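**May, after lunch – backtest notebook, retail basket**

Right, I've rerun the seasonal thing on the Clorkside data and it's less exciting than I'd hoped. The basket is 83 shops and online sellers, equal weights, bought 12 trading days before the Christmas sales begin and sold at the close of the fourth week. Mieke Groen spotted that I'd left dealing costs out of the first run (oops!), so those numbers went in the bin.

With costs in, most of the gain comes from 4 names. Take Kusmont out on its own and the line goes nearly flat – I did that one twice, as I didn't believe it.
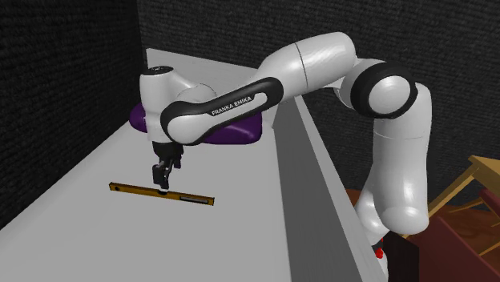
The other worry is dividends. Wukance pays late in the window and our price file seems to adjust for it on the wrong day, so row 737 shows a jump that never happened. I've patched it by hand for now, but Hosoda could have the same trouble and I haven't looked.

Mieke wants to try weighting by size. Fine by me, though I'd sooner fix the price file first! I've saved today's run as "costs_in" – please don't write over it.

Still to do: check Hosoda, ask Clorkside about delisted shares.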